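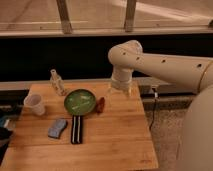 League rules for next season

The Ullimcombe and District Football League has confirmed its rule changes for the season starting in September. Clubs were sent the full text on May 14, 2019. The points below affect Pikgate directly.

Registration. Each side may register 22 players, up from 20. A player moving between our first team and reserves no longer needs a transfer form, but must not play for both in the same weekend. We have 134 registered players across all age groups, and Karine Sandhu will check every entry before the list goes in.

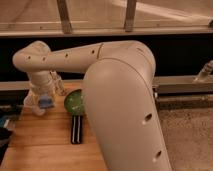
Substitutions. Five may be named and all five used, in no more than three stoppages. Half-time does not count as a stoppage. Return substitutions remain in the reserve division only. Substitutes must wear bibs in a colour that neither side is playing in. Our present set is a cream-white very close to that of the robot arm in the photo, and it clashes with the Hollis away shirt. Dwight Doucette has ordered orange.

Goal difference. Teams level on points will now be separated by results between them, then by goal difference, then by goals scored. Under this order we would have finished fifth last season, one place lower.

Fines. A late team sheet costs £10. Failure to fulfil a fixture costs £100 and three points, unless the referee has declared the pitch unfit. 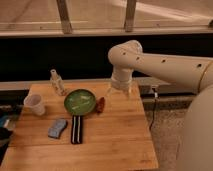
Robot arm with its gripper above a bamboo butcher-block table.

Questions on the rules should go to Wayne Fortin by email.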